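Condetti Brings Back the Sit-Down Lunch, Asks Only for Your Tray

DAWBER, 9 August 2026 - Condetti, the cafeteria operator that has spent years watching customers eat soup in parked cars, will reopen its Hender Street lunchroom next month with longer tables, shorter menus and no drive-through window.

The lunchroom closed in February for what was billed as four weeks of plumbing. The plumbing had other ideas. The building now has new drains, a new kitchen and seating for more than 600, a figure the fire marshal agreed to on his third visit.

Lunch will run to four hot dishes a day, plus the rice pudding, which survived a customer survey despite finishing last in it. Office workers from the neighboring Calteck building get 30 minutes of reserved seating at noon. Condetti has asked them to leave their laptops upstairs and expects to be ignored.

"We looked closely at app ordering, lockers and a loyalty program with badges," a company spokesperson said. "Then we bought a bigger soup kettle."

Condetti has also ordered 700 new trays, replacing a brown model that made every meal look like a Monday. The new ones are blue plastic with a raised rim and rounded corners, and they show up well against a light wooden tabletop, so there will be no excuse for leaving one behind. Customers are asked to return them the way they found them: empty.

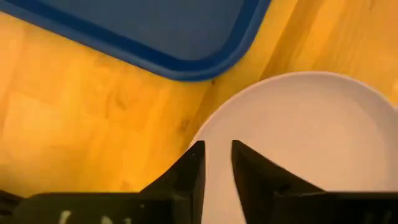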